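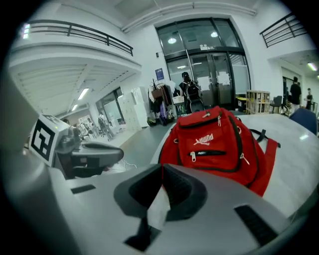 Chapter 7

When the Grip Fails: Faults in Soft-Goods Handling

In this chapter you will study how a gripping fault develops, why it often goes unreported, and how a small design decision about a warning can turn a minor fault into an injury. You should already be familiar with the terms used in Chapter 3 (jaw, stroke, grip force, release) and with the difference between a fault and a failure set out in Chapter 5. You will need those again here.

7.1 Bags are harder than boxes

A cardboard box has flat sides, keeps its shape and weighs the same wherever you take hold of it. A backpack does none of this. Its fabric folds under the jaw. Its contents shift when it is lifted. It has straps, buckles and zip pulls, and any of these can end up between the jaw and the thing the jaw was meant to close on.

For this reason a backpack makes a good subject for learning about gripping faults. Most of what can go wrong with soft goods can be made to go wrong with a single bag on a table. The same bag, turned a quarter of the way round, may give a clean pick one time and a trapped strap the next.

Three terms will be used throughout the chapter.

A false grip is one where the controller believes the object is held and it is not. The usual cause is a fold of loose fabric that presses against the jaw hard enough to satisfy the force reading.

A snag is a grip in which some part other than the intended one is caught. A snagged bag may lift quite normally and only cause trouble at release.

A held release is the opposite of a dropped load. The jaw is told to open, and it opens, but the object stays with it. Strap loops and zip pulls are the common culprits.

Of these, the held release is the one that hurts people. A dropped bag lands on the table or the floor and everybody can see it. A bag hanging from an open jaw invites somebody to reach in and free it.

7.2 The Stalemitz incident

The case study for this chapter comes from the returns hall at Stalemitz, where luggage and sports bags sent back by customers were sorted for resale. The hall had two picking cells, both supplied by Carretero and both running a controller called Flitine. Each cell lifted bags from a table, turned them in front of a label reader and set them down on a belt.

On 18/10/2019 the second cell picked up a small backpack by the top of its front pocket. One shoulder strap had fallen forward and its buckle lay under the lower edge of the jaw. The grip reading was normal. The arm lifted, turned the bag for the reader, moved to the belt and opened the jaw. The bag did not fall. The buckle had wedged behind the jaw rim and the strap had drawn tight round it.

Flitine recorded a completed release, as it had been written to do. The release check looked at jaw position and nothing else, and the jaw was fully open. The arm began its return to the table with the bag swinging beneath it.

The operator on duty saw this and pressed the hold button. The arm stopped. She then opened the side gate, took hold of the bag and pulled down on it. The strap came free suddenly, the arm moved a short distance upwards as the load came off, and her hand was caught between the jaw housing and the gate post. Two fingers were broken.

7.3 What the log showed

The investigation was led by Delali Asante, a safety engineer brought in from outside the company. Her first request was for the release records of both cells from May up to the day of the injury. These had been kept, though nobody had been asked to read them.

The controller logged the motor load on the wrist joint throughout every cycle. An empty gripper returning to the table gave a low, steady figure. A gripper with a bag still hanging from it gave a higher one. By comparing the two, Asante was able to find the held releases that Flitine had marked as complete. There were 1556 of them.

Most had ended without help. The bag had shaken loose on the way back and dropped on the floor or the table, and had been picked again. In the remainder, an operator had stepped in. The hall's own fault book listed very few of these. Staff told Asante that clearing a hung bag took up to 2 minutes if the cell was shut down and restarted properly, and a few seconds if it was only put on hold.

This is worth pausing over. The written procedure called for a full shutdown before the gate was opened. The gate had a switch, but the switch had been wired to prevent a new cycle from starting. It did not remove power from the arm. In a hold, the motors stayed live and went on correcting the position of the arm against whatever load they felt. When the load vanished, the correction became a movement.

Nothing on the hold button said so. It was large and red, and it stopped the arm. Every operator interviewed believed that a held arm was a safe arm.

7.4 Causes, in layers

Students often want to name a single cause, and the strap is tempting. But straps will always be loose on some bags, and a cell built for bags has to allow for that. Asante's report set out the causes in layers, working outwards from the event.

The first layer was mechanical. The rim of the jaw stood proud of its backing and left a gap wide enough for a buckle to enter. A later jaw from the same supplier closed this gap with a soft skirt.

The second layer was the release check. It tested whether the jaw had opened, when the question that mattered was whether the bag had gone. The wrist load reading was already there and could have answered it.

The third layer was the gate. Its switch did a job, but a smaller job than people supposed.

The fourth layer was reporting. A fault that the controller records as a success produces no alarm and no entry on the weekly sheet. The people who knew about hung bags were the ones clearing them by hand, and their knowledge had no route to the people who could have changed the cell.

Éabha Ó Riain, who maintained both cells, had written to the supplier about hung bags in the summer. She received a software update in reply -- it widened the jaw on release, and so made some of the snags worse.

7.5 Before you begin the practical work

The exercises at the end of this chapter use the Aleo hand-held gripper or whatever similar unit your department has. A hand-held unit has no arm behind it and cannot swing a load into you, but the jaw can still pinch, and a snagged strap can still come free without warning.

Keep the following rules for the whole session.

Remove anything hard or sharp from the bag before you start.

Keep your free hand away from the jaw while it is closing or opening.

If a strap or zip pull catches, rest the bag on the table so that no weight hangs from it, switch the unit off, and only then work it loose.

Write down every snag, including the ones that clear themselves. Record where the jaw took hold, which part was caught and what the unit reported.

Section 7.6 looks at the first layer in more detail, beginning with the shape of the jaw rim and how fabric behaves as it is drawn across it.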